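Lolia Trust questions value of one-off aid shipments and asks donors to wait

Release date: 07/02/2003

The Lolia Trust, a Christian relief charity working with church clinics and schools in southern Africa, today said it will stop accepting unsorted donated goods from the end of April. The trust will put the money it now spends on freight into supplies bought close to where they are used.

The decision follows a review of 16 shipments sent under the Jimenside appeal. The review was carried out by Ledent, a small firm of charity accountants, and its findings make uncomfortable reading for anyone who has ever packed a box for overseas and felt good about it.

Of the 16 shipments, four reached the clinic or school they were meant for with everything on the list. The others arrived short, arrived late, or arrived with contents that the people at the other end had not asked for and could not use. Winter coats went to a lowland school. Tins went out with less shelf life left than the voyage would take. One clinic was charged storage on a consignment of crutches it had already told us it did not need.

"We have told supporters for years that every box makes a difference," the trustees said in a joint statement. "We no longer think we had good grounds for saying so. We counted what left the warehouse and published that as our result. What happened afterwards was mostly taken on trust, and we should have asked harder questions a good deal sooner."

The trust is also wary of the usual answer to this kind of problem, which is to spend more on handling. Over the past year it has been offered new sorting equipment, a stock control package and a larger warehouse lease, each with a promise that costs would come down.
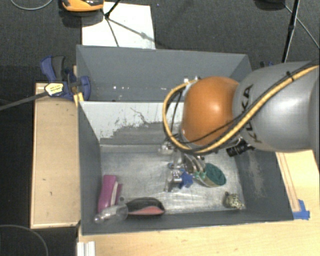

The trustees looked at all three offers and turned them down. Faster sorting of goods that were not wanted would still leave the clinic with goods that were not wanted, and a bigger building would have to be filled.

Under the new arrangement, the mission hospital at Mahlangu and the outstations it supports will send a written list of what they need. Orders will be placed with suppliers in the region wherever prices allow. A grant of up to 1000 pounds will be available for each list, and no second grant will be paid until receipts for the first have been seen. Churches that have held collections of clothing, toys and tinned food are asked to pass these to a local cause instead.

The trust does not claim the new system will work. Buying locally has its own difficulties: prices move, suppliers run out, and receipts can be as unreliable as packing lists. Some of our partners have said plainly that they doubt small grants will be any better managed than large parcels. They may be right, and the arrangement will run for three years before the trustees decide whether to keep it. Ledent will look at the figures at the end of each year and its reports will be sent to any supporter who asks, including the parts that do not flatter us.

Some supporters will be disappointed. Packing days have been a fixture in many parishes, and for a number of older members they have been a main point of contact with the work. The trust is grateful for those hours and does not want to pretend they were worth nothing. It would be glad to hear from any church willing to turn a packing day into a day of prayer, letter writing or fundraising - but it will not invent a task simply to keep a date in the diary.

Goods already promised to the Jimenside appeal will be accepted until the end of April, provided they are clean, listed and labelled. Anything received after that will be passed to charities in this country. Standing orders and gift agreements are not affected, and gifts given for a named clinic will still go to that clinic.

Notes for editors

The Lolia Trust makes grants to church-run clinics and schools without regard to the faith of those they serve. It has no link with any political body.

The Ledent review covers shipments only. It did not look at the trust's teaching bursaries, which will be reviewed separately.

Copies of the review can be had by writing to the trust office. Please enclose a large stamped addressed envelope.

Ends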